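Hit-and-run on Predell Road, police asking for dashcam footage
2 min read

LinoCocco
Posting for the neighborhood. A silver pickup clipped a man on a bike on Predell Road near the Zastmont turnoff a little after 7 in the evening and kept going. He has a broken collarbone. Police say the truck lost its passenger side mirror. If you have a camera facing the road, please check it before it records over itself. Mine only keeps 10 days.

The rider was on his way back from the Akinola farm stand, and I know plenty of you shop there at that hour. 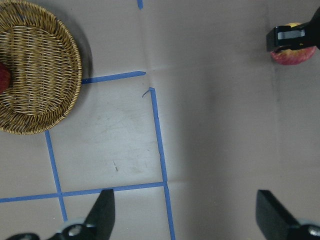 Wicker basket with a red apple, most likely.

creekside57
I was at the stand until closing and heard a bang but thought it was a trailer gate. Didn't see the truck. I gave my name to the officer anyway.

Is there a reward? Somebody at the gas station said $2,000.

LinoCocco
Yes, $2,000, from the rider's employer, Seltetti. It is for information that leads to an arrest. Call the police front desk with it, don't send it to me.

mudflap_ray
I'll say what others are thinking. That shoulder is eight inches wide and people ride it at dusk with no lights. I feel bad for the man but I wouldn't call it an attack like some people are doing on the other thread.

Adesuwa Okonkwo
He had a rear light on, Ray. It was still blinking in the ditch when I pulled over. I sat with him until the ambulance came. Whether it was on purpose is for the police to work out, but leaving a man lying there is a crime either way.

mudflap_ray
Fair enough on the light, I hadn't heard that. I still think the county should close the shoulder to bikes until it's widened.

creekside57
Close it and then how do people without cars get to work? Put a deputy out there in the evening. Half the trucks on that road are doing 57 in a 40.

Adesuwa Okonkwo
I've asked for that twice since June. Both times I was told it was a staffing matter. He is home now, by the way, and in decent spirits. People have been leaving food and fruit on the porch - please text first, he is sleeping a lot.

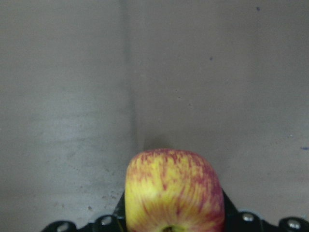 Update from LinoCocco

Police have picked up a mirror housing from the ditch and are checking body shops. They still want video from between 6:45 and 7:30, either direction. Two households have sent theirs in. If you live past the bridge, yours could matter most, as the truck was headed that way.

Contact the moderators | Copyright Zastmont Neighbors Board | Back to top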